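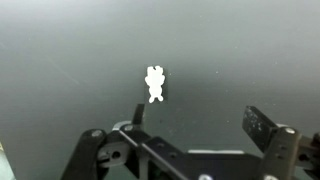 How long should I leave a freshly painted figurine before I handle it?

Give it a full day, and two if the weather's been muggy. Acrylic feels dry to the touch well before it's ready for fingers, and a thumbprint in a white coat is a pain to sand out (ask me about my December batch).

Section 4: Painting and sealing your little animals

I'm assuming you've finished Section 3 and your animals are out of the mould and trimmed. I use the Wallau casting plaster and Brunet acrylics, so if you've gone with other brands, check the label for drying times.

1. Sand the seams with a fine paper. Go gently around ears and feet, they're the first bits to snap!

2. Brush off the dust with an old soft toothbrush. Don't rinse the piece, plaster drinks water like you wouldn't believe.

3. Brush on a thin coat of primer and wait 90 minutes. I put the kettle on and start the next lot of seams.

4. Now your colour. Two thin coats beat one gloopy one every time, and the gaps between arms and tummy are where the paint likes to pool, so drag a dry brush through there before you move on.

5. Stand the piece on its feet on a flat, wipeable surface and leave it be. If it wobbles, rub the soles over a sheet of sandpaper laid flat on the bench and touch up the paint later.

6. Seal with the Ondar matte varnish. One coat is plenty for a shelf piece. For anything the kids will carry about, do a second.

Note: white is the fussiest colour of the lot. Keep a separate brush for it, and a separate water jar too if you've got the room. My favourite white brush met a pot of navy once and has never been the same.

Caution: sand outside or wear a mask, and never tip leftover plaster down the sink. Let it set in the bucket, crack it out and bin it.

If your varnish has gone cloudy, skip ahead to the Curkell troubleshooting page before you strip anything back.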